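Category: Making & Mending | Newsletter | Aug 29, 2023

The shirt swap is back, and this time we're dyeing too

Well, we did it again! The Foltcombe clothes swap filled the old reading room for the second summer running, and I'm still grinning. If you came, thank you. If you meant to come and forgot, there's another one in January and I'll be nagging you well before then.

For new readers, the way it works is simple. You bring clean clothes you don't wear, you hand them in at the door, and you go home with whatever you like. We don't do tokens or points. We tried points the first year and spent the whole afternoon arguing over whether a winter coat was worth the same as a pair of jeans (it isn't, but how much more is it worth? two pairs? three?). This year we just trusted people, and it went fine. We took in 148 pieces and had a single rail left over by closing, mostly office shirts and one very brave pair of orange corduroys that I'm told has now been to three swaps in three towns.

What I really want to talk about, though, is T-shirts. We had so many! Knit tops went onto the tables in piles and came off them again almost as fast, and it got me thinking about how little most of us know about the thing we wear more than anything else.

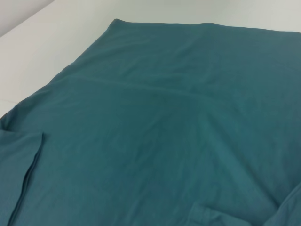
A T-shirt is nearly always jersey, a knit with tiny V shapes on the front and little bumps on the back. Woven cloth is threads crossing over and under each other, but a knit is all loops, and the loops are what give you the stretch. They're also why a cheap tee twists after a few washes so that the side seam ends up wandering toward your belly button. The yarn has a lean to it, the loops lean too, and once the cloth gets wet and relaxes it goes where it wanted to go all along. You can pull it square while it's damp and that helps for a while. It will creep back.

I ran a little table on looking after knits, and the same questions kept coming up, so let me go through them for everyone who couldn't squeeze in.

Hanging or folding? Fold. A light tee will survive a hanger, but anything heavy gets those pointy shoulder bumps, and they're a pain to steam out.

Inside out in the wash? Yes, always, and in cool water. Most fading comes from rubbing, so if the inside takes the rubbing, the outside keeps its color longer. Dark greens and blues seem to show wear first along the hem and the neckband, and that's where I look before I decide whether a shirt is worth rescuing.

Fabric softener? I skip it on cotton. It leaves a coating, and after enough washes your shirt feels nice and soaks up nothing. Try it on a dish towel some time and see how well it dries a plate.

Small holes? Please don't throw the shirt out! A pinhole near the hem is usually from rubbing on a belt buckle or a countertop. Put a scrap of thin iron-on backing behind it, or run a few stitches around the loops with matching thread so they can't run any further. Use a ballpoint needle if you have one, since a sharp one can cut the yarn and leave you with two holes where you had one.

The dyeing is the new part. Radwa Benjelloun has offered to run a dye afternoon the week after the January swap, over at the Udcombe hall (better sink, better windows, worse parking). The idea is that you bring a cotton shirt that's gone tired and take it home a deeper shade of itself. Overdyeing a faded shirt in its own color is the easiest win there is – the old dye gives you a head start, and any patchiness mostly disappears. Going from a dark color to a light one won't work, so leave the black ones at home.

Two things to know if you plan to come. Check the label first, as polyester won't take the kind of dye we're using, and a half-and-half blend comes out about half as strong as you hoped. The stitching is often polyester even when the cloth is pure cotton, so your seams may stay the old color. I love how that looks! Others hate it, so consider yourself warned. And weigh your shirt dry before you set off, because the dye is measured against the weight of the cloth. We can handle 900 grams per pot, and there will be 5 pots going, so places are limited. 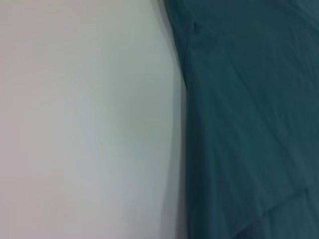 Nam-gil Yoon wrote in after the last newsletter to say that salt does nothing for setting color in a shirt you already own, and that everyone's grandmother was wrong on this one. He'd tried it on two matching tees over a whole year of washing, salt for one and plain cold water for the other, and couldn't tell them apart at the end of it.

I've had the same result, for what it's worth. Salt has a job in the dye pot, where it helps push the dye out of the water and onto the cotton, and I think that's where the story came from. Once a shirt is dyed and rinsed, it's too late for salt to do much of anything. Vinegar is the same story on cotton – it's useful with wool and silk dyes, and it won't rescue a red sock. What does help is rinsing and rinsing until the water runs clear, and then once more for luck.

Nam-gil also asked if we could keep a table just for plain tees at the next swap, sorted by size and nothing else. Yes! We're doing it. Doors will open at 11 as before, and if you can bring a folding table, please let me know. We ran short this time and ended up using the piano lid.

Sign-up for the dye afternoon goes out with the next issue. Wear old shoes.

Recent items
Lindqvist pattern library: what's new on the shelves
How to darn a heel without swearing
Sewing machine check-ups return to Udcombe
Jindus yarn group moves to the upstairs room

Contact the newsletter | © 2023 Foltcombe Making & Mending | Back to top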